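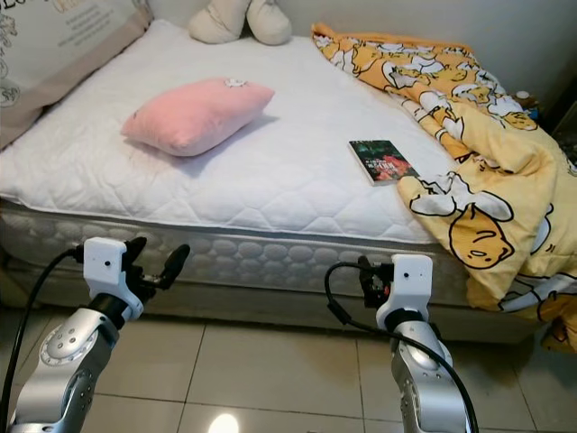

Fig. 1. Both arms at the bed: pillow, paperback and blanket within the working area.

Unham Shared Workshop - Home Robot Build
Handout 4: Grippers, cables and soft things
Notes by Dirk Petersen

By now your two arms should be bolted down and talking to the laptop. This is my favorite session of the whole course, because we finally get to pick up stuff from real life! Bedding is a wonderful teacher. A foam block always has the same corners, but a blanket gives you a new shape every time you let go of it.

Before you power up

Look at the cable running to each gripper housing in Fig. 1. It hangs in a loop, and yours should too. Move the wrist by hand through its full travel and watch the loop the whole way. If it goes tight anywhere, add slack now. Then check the screws around the joint caps with the small driver from the Kettler kit (the big one chews the heads, ask me how I know).

Settings for today

Speed limit: 40 percent
Grip force: start at 300 on the slider, which runs to 2,000
Motor temperature: stop and rest at 39 degrees C

The Evow board keeps your last values after a restart, so read them back before the first move.

Exercise A - the paperback
A thin book lying flat is harder than it looks. Try sliding it toward the edge of the mattress with one arm and pinching the part that sticks out with the other. Write down which approach angle you used.

Exercise B - the pillow
Pinch a corner and lift slowly. Keep the fingers off any sewn-on tag - stitching gives way fast.

Exercise C - the blanket
Big fun, this one. Find an edge, grip it, pull it toward the wall, let go, look again. Patterned fabric helps when you compare photos from before and after, and a busy cartoon print is great for that. Don't aim for a neat fold yet. We get to folding in June, with the softer fingertips from Tedport.

For next time: bring your angle notes and one soft object from home, any size that fits on a pillow.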